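Cloteletti Kitchen Share: Frequently Asked Questions
Last revised May 2023

What is the Kitchen Share?
A lending shelf for people who need a pot more often than they need to own one. You borrow, you cook, you bring it back. We are on the ground floor at Arboleda, past the bike racks and the door that sticks.

How long can I keep something?
13 days. If you need longer, ask. If you've already kept it longer, ask anyway and we will pretend you were early.

Do I have to wash it first?
Yes. "Soaking" is a stage of washing and we'd like you to go on to the next one.

Can I borrow utensils, or only pots?
Both. Spatulas go out with the pot they came in with, and they come home the same way. The navy pot travels with the spatula that has an orange head and a blue handle, which makes it the easiest set on the list to check back in. 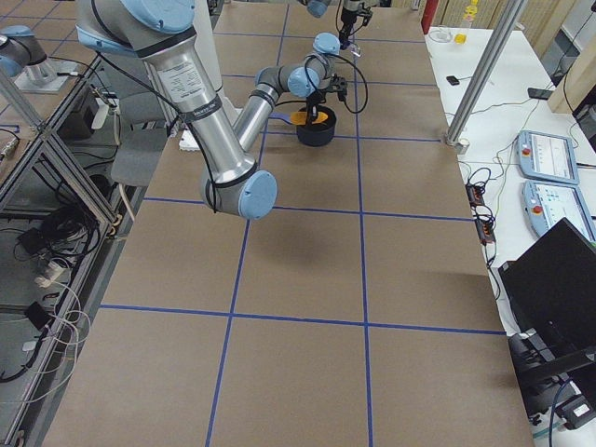
Wálter Zapata wrote in to ask whether a wooden spoon from home would do as a substitute when the original goes missing. It would not, Wálter, though we admire the attempt. Replacement spatulas are $6 and we keep spares.

Can I use metal utensils?
Please don't. We can't tell you what every coating in the cupboard is made of, and half the donors couldn't either. Use the one we gave you.

What about lids?
Lids are the reason this page exists. A pot without a lid is still a pot, but a lid without a pot is something we have to find a drawer for, and the drawer is full. Send the lid back sitting on the pan it fits. If it wobbles, it's the wrong lid, or it's the right lid and you've dropped it.

The small saucepan has a glass lid with a metal rim and KONKA printed near the edge. It has a purple-blue knob. If the lid in your bag has any other color of knob, go back and look behind the toaster. 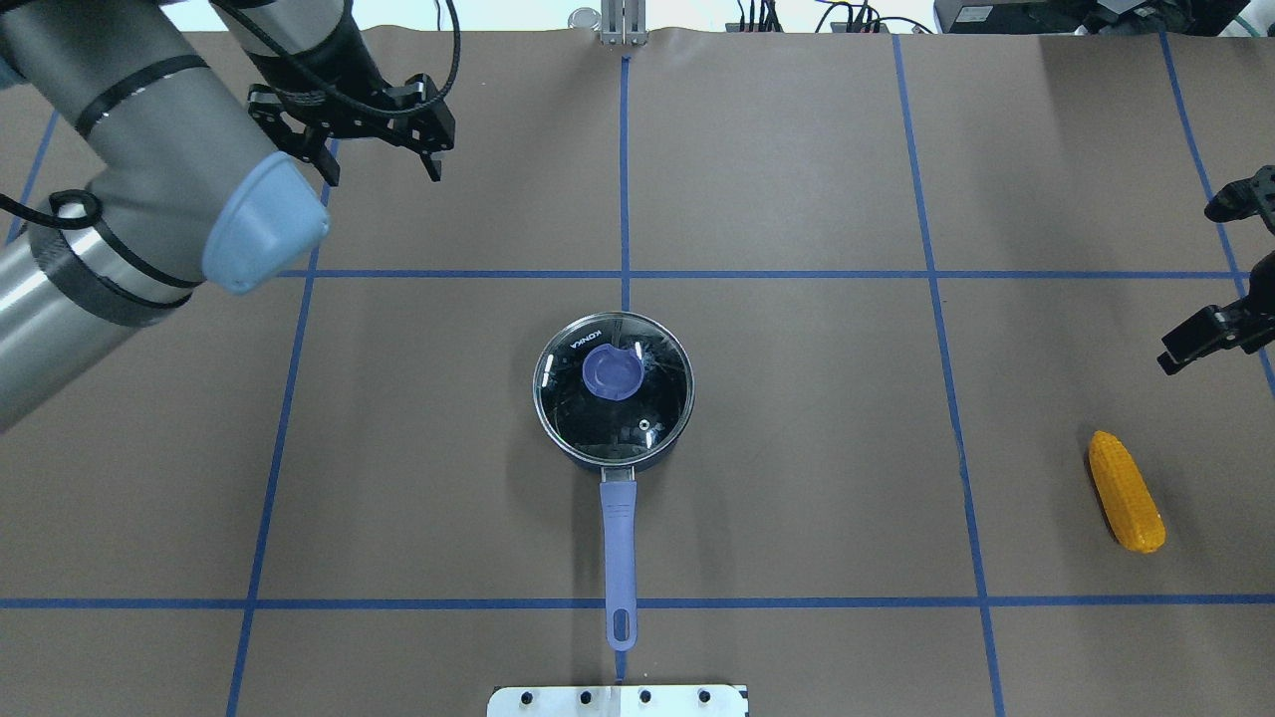 Couldn't you just write the pan number on every lid and be done with it, asks Gladys Quispe. We tried in March. The marker lasted until the first dishwasher, and so did our enthusiasm. We would welcome a better pen.

The knob came loose. Is that my fault?
Probably not. Try a quarter turn with a screwdriver from underneath, and stop when it feels snug. Glass doesn't give you a second warning. If you'd sooner leave it alone, put a note in the pan and we'll look at it.

Is there a deposit?
$30 per set, returned when everything comes back. Burnt rice does not count as damage. Burnt rice left in until it becomes part of the pan does.

Can I donate a pan?
If you'd lend it to a friend, yes. If you're hoping we'll take it so you don't have to feel bad about throwing it out, we already have that one.

Who do I contact?
Kumudini Uddin handles loans. Alby Tomoana handles returns, and lids, and people who have questions about lids.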